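Hosmont hand comparison, conveyor cell: README

Status: in use, still being argued about
Maintained by: Jolien Baert
Second reader for labels: Sirkka Suominen

What this is

Recordings from a side-by-side trial of two hand controllers on the Hosmont cell. The arms and hands stay the same throughout. Only the software that closes the fingers changes. One controller is the Triltance package as it came from the supplier. The other is Hawthorne, our own, which is older, uglier and slower to start up.

We began the trial because the Triltance material promised human-like handling of mixed parts. I have read that sentence in a lot of brochures. The set exists so that anyone who wants to repeat it has to look at the failures first.

What's in it

1,975 episodes under Triltance and 2,621 under Hawthorne. The counts are uneven on purpose to nobody's credit: we lost part of September to a licensing problem and kept running the controller that still worked. Please don't compare raw success totals. Use rates, and read the section on labels before you use those.

Each episode has the head camera video, joint positions for both arms and both hands, commanded finger positions, and a one-word outcome. There is no touch data. The folder called "tactile" is motor current that someone renamed, and I've left it alone so old scripts keep running.

The cell

Two five-fingered hands work across the near rail of a green belt conveyor, with blue plastic bins underneath and another past the end of the belt. The task is to move parts between bins and belt. The head camera colour drifts in the first minute after power-up, so throw out early frames if your model cares about colour.
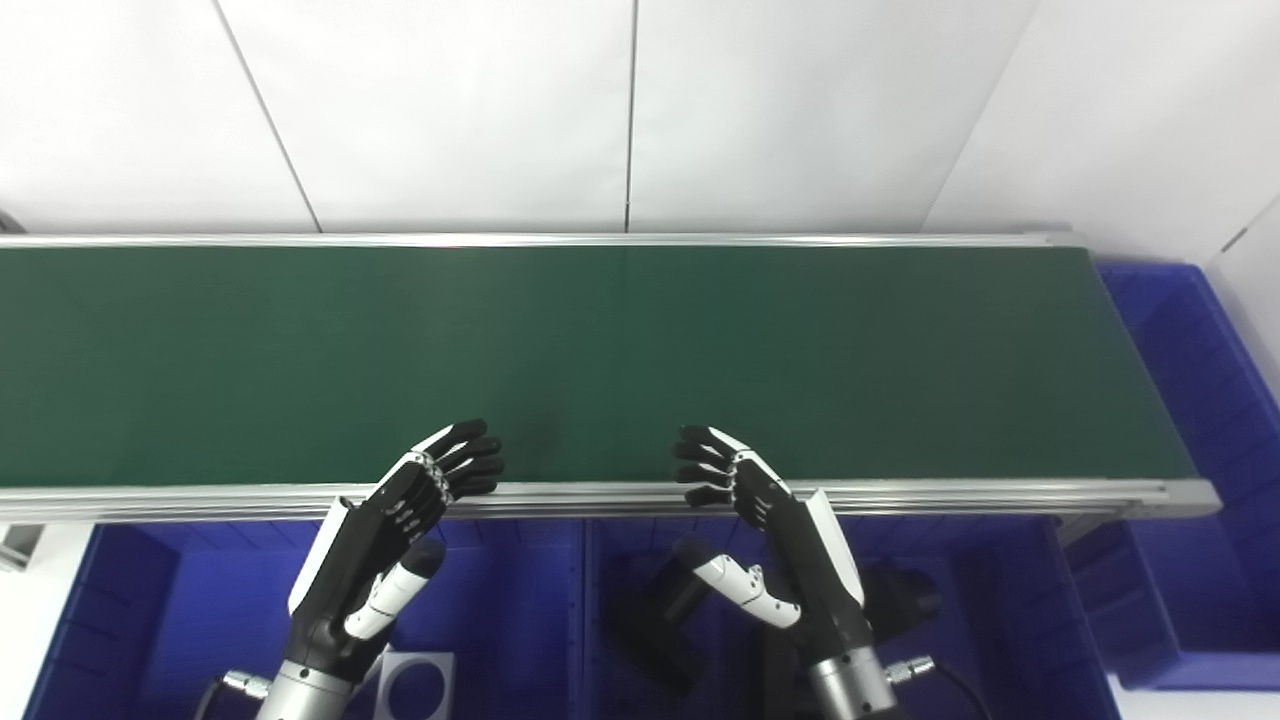
Both controllers were tuned by the people who knew them best, and that is less fair than it sounds. The supplier had a remote engineer for two days. Hawthorne had us, for years. If Triltance looks worse on the round parts, some of that gap is probably familiarity — I can't tell you how much.

Labels

Outcomes are "placed", "dropped", "missed" and "stopped". Sirkka relabelled a sample without seeing which controller was running, and she disagreed with me most often on "dropped" versus "placed". A part that lands on the belt and rolls is a drop in her book. It was a placement in mine. The released labels follow hers.

"Stopped" means an operator hit pause. It doesn't say why, and some operators were more patient than others.

Known problems

- Wrist cables move into view in some episodes and a background filter will treat them as parts.
- Joint timestamps lag the video by up to 8 frames in the oldest sessions. The script in tools/align fixes most of them.
- Flelwood, the scheduler, repeated some start positions. Split by session, never by episode, or your test score will flatter you.

What we'd claim

Hawthorne is steadier on this cell with these parts. That's all. We have not tried other hands, other lighting or a second site, and I'd distrust any chart that stretches these numbers further — ours included.

Corrections go to Jolien, with the session name.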